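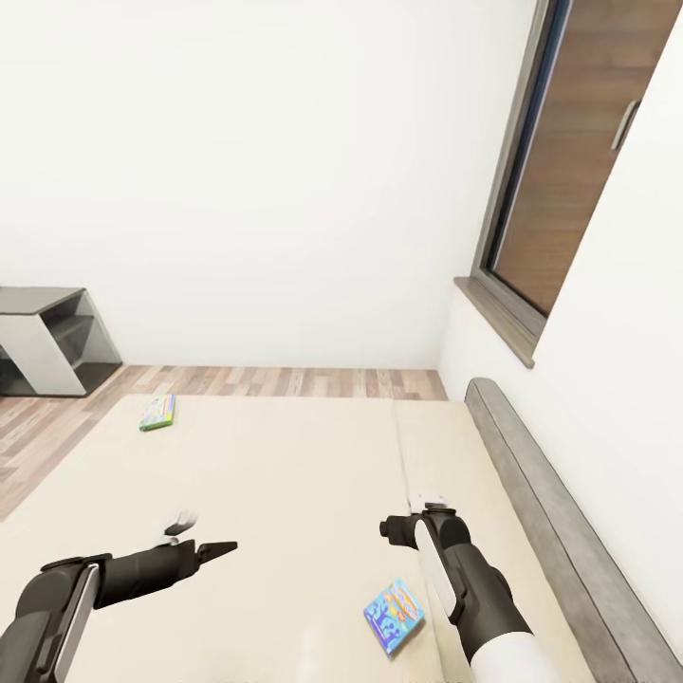 Katance Plank Underlay, 3 mm

Item group: Floor preparation and underlay
Manufacturer: Zendinell
Sold by: Lungu Flooring Supply
Page last revised: 22 October 2021

Overview

Katance is a closed-cell foam underlay for floating plank floors laid indoors over concrete, screed or existing sheet flooring. It has a bonded vapor film on one face and a printed cutting grid on the other. The film extends past the foam along one long side to form the overlap strip. The product is supplied in rolls and is cut with a utility knife.

The underlay is intended for engineered wood and laminate planks with a click joint. It is not approved for glued floors, for nailed solid boards, or for vinyl planks that already carry a foam backing. Two layers of soft material under a click joint allow the joint to flex, and the locking edge will fail under furniture legs.

Product data

Thickness: 3 mm
Material: closed-cell polyethylene foam
Vapor barrier: bonded film, one face
Overlap strip: 100 mm, one long edge
Seam tape: not included, see Accessories
Color: gray foam, clear film
Use with radiant floor heating: permitted, see Heated floors
Use in saunas, wet rooms and outdoors: not permitted
Reuse after removal: not recommended

Subfloor requirements

The subfloor must be firm, dry, clean and level. Foam of this thickness will take up grit and trowel marks. It will not correct a hollow or a hump. Check the floor with a long straightedge in several directions, and mark low areas in pencil before mixing any filler. High spots in concrete are ground down. High spots in timber subfloors are sanded, and loose boards are screwed to the joists first.

New concrete and screed must be tested for moisture before the underlay is unrolled. Follow the limit given by the maker of the finished floor. Where that limit differs from the one given by the maker of the screed, the lower value applies. The bonded film slows residual vapor. It is not a cure for a wet slab or for a slab with no damp-proof layer below it.

Remove old carpet and carpet pad completely, including staples and tack strip. Sheet vinyl may stay in place if it is fully bonded. Cushioned vinyl must come up.

Over timber subfloors, check local practice before laying any vapor film. In houses with a vented crawl space the film can hold moisture in the boards, and the uncoated version of this underlay should be ordered instead.

Installation

Store rolls in the room for a day before use. Rolls kept in a cold van will shorten slightly once laid and can pull open at the seams.

Start along the longest straight wall. Unroll with the film side down and the printed grid facing up. Run the underlay at right angles to the planned direction of the planks, so that plank joints and underlay seams do not line up. Butt the foam edges together without a gap. Lay the overlap strip flat beneath the neighboring run, then tape the foam seam on the upper face.

Never overlap the foam itself. A doubled edge leaves a ridge that can be felt underfoot and will show as a line of worn finish.

At walls, turn the film up behind the baseboard position and trim it after the floor is down and before the baseboards are fixed. Around pipes, cut a cross in the underlay, press it over the pipe and tape the flaps. At doorways, stop the underlay under the center of the door leaf where a transition strip will be fitted.

Lay only as much as can be covered in the same working session. Exposed foam marks easily, and boot heels will tear the film on rough concrete. If the film is torn, patch it with seam tape on all sides of the damage.

Keep the expansion gap stated by the floor maker at every fixed object, including window seats, columns and hearths. The underlay may run into the gap. The planks may not. Do not fill the gap with underlay offcuts.

Furniture and fixed loads

Freestanding beds, bookcases and low storage units can be placed on the finished floor in the normal way. Spread the load of heavy shelving with a full base or with wide pads. Narrow metal feet concentrate weight on a small area and will compress the foam over time.

Kitchen base cabinets, built-in closets and stoves are installed first, directly on the subfloor. A floating floor pinned down by a heavy fixed unit cannot move with the seasons, and the joints will open on the opposite side of the room.

Heated floors

Katance may be used over water-based systems embedded in screed. It adds some resistance to heat flow, and the total for underlay and plank together must stay under the limit set by the heating supplier. Run the heating and let the screed dry fully before installation. Switch it off while the underlay and planks are laid, then bring the temperature up in small steps over several days.

Electric foil mats laid directly under the planks need a different underlay. Order Ekusus Thermal Base for those systems.

Accessories

Ekusus Seam Tape, clear. Suitable for the foam face and for film repairs.
Ekusus Edge Spacers. Reusable plastic wedges for holding the expansion gap.
Katance Uncoated. Same foam without the vapor film, for timber subfloors.
Zendinell Patch Filler. Gray, cement-based, for small hollows in concrete.

Storage and handling

Stand rolls upright in a dry place, out of direct sun. Do not stack pallets. Leave the outer wrap on until use. Foam that has been crushed flat at one end should be cut back to sound material.

Offcuts are not accepted in most household recycling. Ask the local waste site about foam packaging collections.

Ordering and returns

Order by the full roll. Measure the floor area, then add 5 percent for cutting, or more for rooms with bay windows or angled walls. Part rolls are not sold and opened rolls cannot be returned. Unopened rolls may be returned to the Lungu counter with the delivery note.

Orders placed before noon are normally ready for collection on the next working day. For delivery, state whether there are stairs and whether a person will be on site to sign. Samples are cut from current stock and sent flat in an envelope, with a limit of 5 samples per address.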